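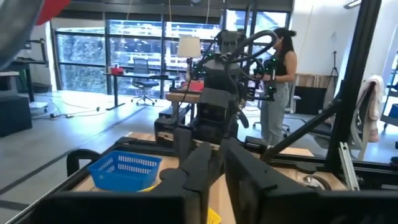
Packing and Clothing Care for River Towns and Ghats

Walking a riverfront for several days puts clothes, shoes and bags through conditions they don't meet at home: silt, humid air, stone steps with a film of algae, spray from ferries. The tips below cover preparation before departure, routine care in a hotel room, and cleaning on return. They assume one carry-on bag, a bathroom sink and no laundry service.

Before you leave

Weigh the bag empty and write the figure on the inside label. Airlines count the bag, and a heavy one uses up the allowance before anything goes in.

Treat shoe uppers with a water repellent at least a day before packing. Apply two thin coats and let the first dry fully. One thick coat stays tacky and picks up grit. Leave the soles untreated, as repellent on rubber makes it slick.

Test every zipper under load. Fill the bag, close it, and lift it by each handle in turn. If the slider separates, squeeze its sides lightly with pliers, a little at a time, and test again. Rub the teeth with a plain candle stub and wipe off the excess.

Wash new dark clothing once with salt-free detergent before the trip. Unfixed dye transfers to bag linings, and a damp climate makes it worse.

What to pack for washing

A flat rubber sink stopper. Many guesthouse sinks have no plug, or have one that leaks.

Thirteen feet of braided cord. This length crosses most bathrooms diagonally with enough left over for a knot at each end. Braided cord holds a knot better than twisted cord, and small items can be tucked into the braid without clips.

Powdered detergent in a screw-top jar. Liquid expands and leaks in the hold. Powder does neither, though it should be labeled clearly for inspection.

A thin microfiber towel kept only for laundry.

A soft nail brush for collars, cuffs and shoe seams.

Washing in a sink

1. Wipe out the basin first. Soap residue and toothpaste leave pale marks on dark cloth.

2. Fill with lukewarm water and dissolve the powder completely before adding clothes. A level teaspoon is enough for a shirt and underwear. More than that takes too long to rinse.

3. Soak for ten minutes. Press and release the cloth; do not scrub it against itself except at the collar.

4. Rinse three times in clean water. If the last rinse still feels slippery, do another.

5. Lay the garment on the laundry towel, roll the two together tightly, and kneel on the roll for half a minute. This takes out more water than wringing and does not stretch the seams.

6. Hang in moving air. A ceiling fan at medium speed will dry a cotton shirt overnight in most seasons. In June, with the rains in, allow two nights — or pack synthetics and leave the cotton at home.

River silt

Do not rub silt while it is wet. The particles are fine enough to be worked down into the yarn, and once there they survive several washes. Let the mud dry, flex the cloth to crack it, brush it off in one direction, and then wash as above in cool water. Hot water will set the brown tint that organic silt leaves behind.

On canvas shoes, remove the laces and insoles first. Brush the dry mud out of the welt, sponge the upper with a weak detergent solution, and stuff the toes with newspaper. Change the paper after an hour and again before bed. Do not put shoes on a radiator or a sunny windowsill, as the adhesive at the toe softens and lets go. Efren Cabanatuan, who walked the embankment at Sadisau for a week in one pair, dried his heel down on the stone and had both toe caps lift. Heels up, with the soles against a wall, is the better position.

Oil and wax spots

Lamps and candles are common on landing steps in the evening, and both leave spots on trouser hems. For wax, let it harden, scrape with the edge of a plastic card, then put plain paper on both sides of the cloth and press with a warm iron, moving the paper as it takes up the wax. For lamp oil, cover the spot with cornstarch or talc, leave for three hours, brush off, and work in a drop of dish soap before rinsing. Colored wax may leave dye behind; treat what remains with rubbing alcohol after testing it on an inside seam.

Keeping a bag dry on ferries

A dry bag with a roll-top closure needs at least three full turns to seal. Two turns will keep out spray but will not survive a puddle on the deck. Press the air out before rolling, and do not fill past the line where the side seams start to bow.

Put papers and the phone in a separate zip pouch inside the bag. Condensation forms inside a sealed bag that moves from an air-conditioned room to a hot jetty, and the pouch keeps it off the things that matter. Silica packets help but saturate quickly. They can be dried in a low oven at home if the packet is cloth; plastic-film packets should be thrown away.

Back home

Empty the bag the same day, including the side pockets. Vacuum the seams with a crevice nozzle, wipe the wheels, and pull any hair or thread from the axles with tweezers. Stand the bag open in a ventilated room for two days before storing it.

If the lining smells musty, mist it lightly with one part white vinegar to three parts water and dry it open. Baking soda also works — Yupin Jitpraphai prefers it for leather-trimmed bags, where vinegar can dull the finish — but it has to be vacuumed out completely or it cakes in the corners.

Check shoe soles for embedded stones, and replace laces that have gone stiff. Silt left in a lace wears through the eyelets.

Last revised March 7, 2022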